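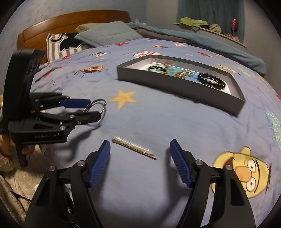

According to Telma Farías, most of us wear the same two or three bits of jewellery all year and forget we own the rest. I'd barely got my coat off when she said it, and I looked down at my own wrist and had to agree with her.

I'd gone to Prestlow to talk about Flutaseo, the mending shop she opened in June after years of doing repairs at her kitchen table. It's a small place, very warm, and there's a kettle going more or less constantly. I stayed far longer than I meant to (sorry to the woman waiting with the clock brooch!).

So what do people bring in? "Bracelets, bracelets, bracelets," she said. "Elastic goes, cord frays, and everyone keeps the beads in an envelope for ten years. I love the envelopes. Some have got a date on."

She restrings most of them while you wait, and charges by time instead of by what the thing is worth. A real pearl and a plastic one take the same knot, she told me, and she'd feel daft asking more for one of them.

I asked whether she ever turns anything down. "Glue," she said straight away. "If somebody's been at it with strong glue I have to warn them it might not come out nice. I'll still have a go, but they sign the slip first."
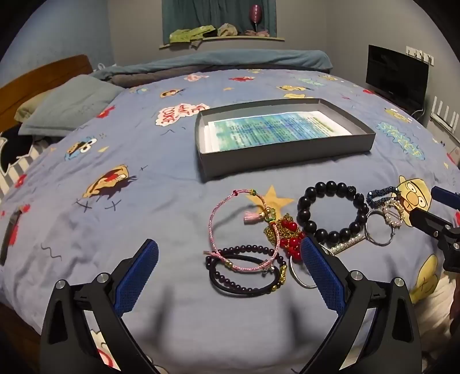 Sorting the drawer

This was the bit I really wanted, as my own drawer is a disgrace. Telma's way is to tip the whole lot out on something soft, in daylight, and not decide anything for the first cup of tea. Then broken things go in one pile and tangled chains in another. She does tangles with two pins and a drop of baby oil, and she likes the radio on for it.

"Don't pull," she said. "Everybody pulls. You want to make the knot bigger before you make it smaller."

Her business partner, Lenni Heinonen, came in halfway through with a parcel and disagreed about the oil. He uses talc. They have clearly had this conversation before - I drank my tea and let them get on with it.

What it adds up to

The shop did 108 repairs in its first month, and Telma had planned for half that. The start-up money was 3,000 pounds, most of it spent on the bench and a decent lamp, and she's paid back 2,000 so far.

She'd like to run an evening class next, four people at a time, bring your own envelope. I've put my name down.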